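**List:** limard-hardware
**Subject:** Re: [limard-hardware] Intake record 1687, OS range and Dock reset

Replies inline. Quoted text trimmed to the parts I can answer.

> The Colar entry for 1687 has the model field filled in as "MacBook Pro" and nothing after it. OS field is blank. Does anyone at Tusgate have the unit at hand? I need at least a range for the OS so I can assign it to an image group.

I have it at Tusgate. Sierra through Monterey, as a range. The Dock has a Siri icon, which puts the floor at Sierra (10.12). It also has the gray gear for System Preferences. Ventura renamed that to System Settings, so the ceiling is Monterey (12). Neither test is proof, but a Dock carried forward through upgrades still swaps the gear for the new one, so I am comfortable with the ceiling. Exact version to follow from About This Mac.

I would not use the wallpaper for this. The desktop has a mountain landscape on it, gray peaks with an orange-gold slope below, and several people on this list have dated machines by wallpaper before and been wrong. It survives an upgrade, and anyone can set an old one by hand.

> Also please confirm whether the label is on the bezel. The record says "no label visible", which looks like a copy from the previous entry.

It is on the bezel, centered under the display, silver on black. Please correct the record. The label doesn't settle the year. Non-Retina units have it, the 2012 to 2015 Retina units don't, and it comes back in 2016. We need the A-number from the bottom case.

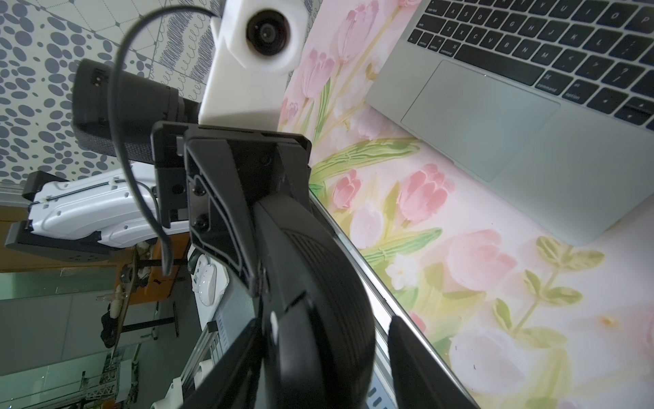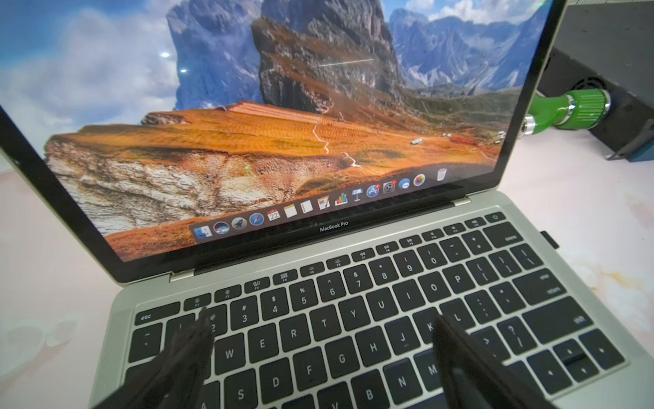
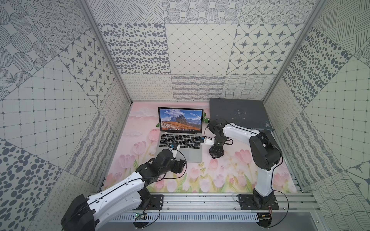

*Second and third pictures: 1687, lid open, at the desktop. Dock icons are readable in the second.*

> Was the user account cleared before it was logged? Kurian will not accept anything with a personal account still on it.

Can't say from the desktop alone. The Dock is close to the stock layout, with Finder at the left end and Trash at the right. Numbers and Keynote are both in it, and so are Notes, Reminders and Calendar. That is consistent with a fresh account and also with a user who never moved anything. Check the following before marking it cleared:

1. Users & Groups: one admin account, named per the Kurian sheet.
2. Apple ID pane: signed out.
3. Find My: off. If it is on, stop and set the record to HOLD.
4. Internet Accounts: empty.
5. Firmware password: none set. Boot with Option held down and see whether it prompts.

Step 5 was skipped on the last batch and two units came back from Kurian. Please don't tick it from memory.

> There was talk of resetting the Dock on every unit at intake. Is that still the plan?

Only if the unit is not being wiped. For a wipe it is wasted time. For units going out with the existing install:

 defaults delete com.apple.dock
 killall Dock

Run it as the account that will be in use. It doesn't touch other accounts. It also restores the default size and position, so if someone has set the Dock to the left side for a desk with a short monitor, that is lost.

On 1687 both the App Store and System Preferences icons have red badges. The badge on System Preferences can be a pending OS update or an account prompt, so open it and read it before clicking anything. Don't let it upgrade. The image group depends on the version we record, and an upgrade in the middle of intake means starting the entry over.

> Last one: battery. Do we have a cutoff?

Current rule in Colar is a cycle count under 200 for the A group, anything else to B. Condition has to read Normal in either case. System Information, Power, Health Information. Copy the number exactly, without rounding. I don't have the count for 1687 yet.

Keyboard is still to do as well. Use Keyboard Viewer with every key pressed once, both Shift keys separately. Typing a sentence into Notes is not a keyboard test, it misses the function row and most of the modifiers. Trackpad: click in each corner and the center, then drag from corner to corner with a window. If the pointer skips, log it as a trackpad fault even when the click is good.

Open items for 1687:

- exact OS version
- A-number and serial
- cycle count and condition
- account check, steps 1 to 5
- keyboard and trackpad

Leave the OS field blank until the first of these is in. The field takes a single value, and a range typed into it breaks the group filter. Put "Sierra to Monterey, per Dock" in the notes field for now.

--
limard-hardware mailing list
Intake desk, Tusgate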